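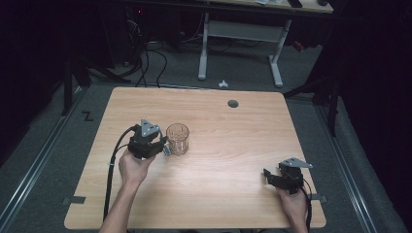

Vaso de cristal sobre la mesa, con una pinza negra al lado

Tema: Plimora 6, ¿merece la pena cambiar desde el modelo anterior?

marta_vlc escribió:
Buenas. Tengo el Plimora 5 desde hace dos años y la batería ya no me llega a las seis de la tarde. Han sacado el 6 en agosto y en Pramulico lo tienen con 57 euros de descuento si entregas el viejo. Lo uso para mensajes, mapas y algún vídeo. ¿Alguien lo tiene ya?

Drodberg_fan escribió:
Lo tengo desde que salió. La pantalla se ve mejor al sol y carga bastante más rápido. La cámara, igual que la del 5. Yo cambiaría.

tecnico_jlr escribió:
Yo no. Si el único problema es la batería, cambia la batería. En el 5 va pegada con dos tiras y cualquier taller te la pone en una tarde. Pagar un teléfono entero por eso me parece tirar el dinero.

Drodberg_fan escribió:
Depende del taller. Al mío le dejaron la tapa mal sellada y con la primera lluvia adiós al altavoz.

Bereket Tekleab escribió:
Un detalle que no veo comentado: el 6 viene sin cargador en la caja. Con el del 5 funciona, pero carga a 20 W y ahí no notas diferencia. El rápido se compra aparte. También han quitado la ranura de tarjeta.

marta_vlc escribió:
Lo de la tarjeta no lo sabía. Tengo todas las fotos ahí.

tecnico_jlr escribió:
Pues más a mi favor.

nandoR escribió:
Yo miraría el Alemneh Lite. Mantiene la ranura y cuesta menos. La pega es el sistema - trae muchas aplicaciones de serie y algunas no se pueden borrar.

Drodberg_fan escribió:
El Lite va a tirones con los mapas. Lo tuvo mi hermano y lo devolvió.

nandoR escribió:
El mío va bien desde la última actualización. ¿Tu hermano lo actualizó?

Drodberg_fan escribió:
Ni idea, ya no lo tiene.

marta_vlc escribió:
Gracias a todos. Voy a pedir presupuesto para la batería y, si se va de precio, miro el Lite en tienda. El 6 lo descarto por la tarjeta.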